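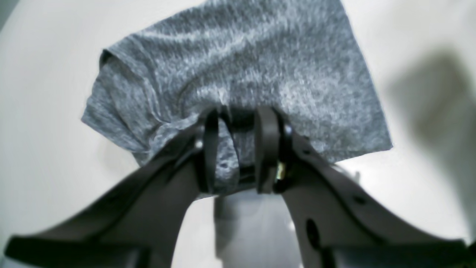 # Sarholm Laundry Notes: T-shirts

Welcome, and thank you for stopping by. This folder is the T-shirt part of a larger set of notes and pictures on folding clothes, which began in October with a drawer that wouldn't shut and has grown a good deal since then. If you came looking for towels or bedding, those live in the Cendthorpe folder next door, and you'll find them laid out in much the same way (only with more corners to worry over).

Last tidied: 14th December

## What's in here

- `stages/` – pictures of shirts at different points between heap and fold
- `notes/` – plain text, one file for each sitting at the table
- `words.md` – the list of words we use, with their meanings
- `leftovers/` – things that didn't fit anywhere else but seemed a shame to throw out

There are 3,254 pictures in all, and around 3,000 of them have a stage written against them. The rest are waiting for a quiet afternoon. Please don't guess at those yourself and send them back as finished; I'd much sooner have a blank than a hopeful label.

## The stages

We started out with a very long list and kept disagreeing over it, so it has been boiled down to these:

| Word | What we mean by it |
|---|---|
| heap | no edge of the shirt can be followed for any distance |
| bunched | some edges show, but the cloth is gathered or doubled over itself |
| spread | most of the shirt lies out on the table, wrinkles allowed |
| halved | one deliberate fold, edges more or less meeting |
| done | you'd be happy to put it in the drawer |

"Bunched" and "spread" are the two that cause the most head-scratching, and I have a lot of sympathy with anyone who finds them hard. A shirt can be beautifully square at one end and a muddle at the other, and then you have to make up your mind. Our habit is to go by the greater part of the cloth. If it lies out, it's spread, and any muddle goes in the notes column where somebody can find it later.

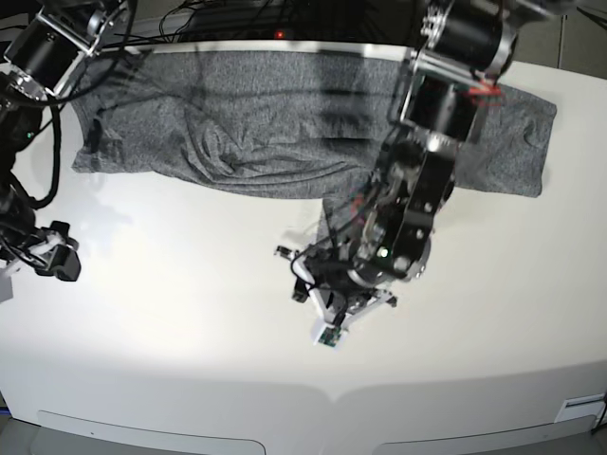 *Grey marled T-shirt, marked "spread". Neat at the right end, rumpled at the left, with creases gathered near the middle.*

Do write down which end is the tidy one. It sounds fussy, I know, but it saves a great deal of turning back and forth when you're comparing one stage with the next.

## About the cloth

Plain and marled knits make up most of this folder. Marled grey deserves a word of its own, as the speckle hides small creases wonderfully well (lovely when you're wearing it, less lovely when you're hunting for a hem). When you can't tell whether a rolled edge is a sleeve or the bottom of the shirt, write `edge, unsure` and carry on. There's no shame in it, and there are plenty of those in the notes already.

A white tabletop does help with the outline of a darker shirt. White shirts are another matter, and I've kept them to 10 sittings until we settle on a better background.

## How we fold

The house method is the one set out in the Dumitrescu sheet, which is in `notes/` if you'd like the long version. In short:

1. Smooth from the middle outwards with flat palms.
2. Bring one side in, sleeve laid back along the body.
3. Do the same with the other side.
4. Fold the bottom up towards the collar, once for a shelf and twice for a drawer.

The Handura way, with the pinch at the shoulder and the quick flip, has its fans and is certainly faster. It skips the halved stage altogether, so those sittings are kept in `leftovers/` for now.

## Known muddles

- 40 pictures carry the old word "loose". Read it as "bunched".
- Long sleeves crept into one of the October files and haven't been moved yet.
- Left and right always mean as you look at the picture, never as the shirt would be worn. Some early notes have it the other way round, and I'm still working through them.

Corrections are very welcome. Add a line at the bottom of the file concerned and leave the old wording where it is, so the rest of us can follow what changed.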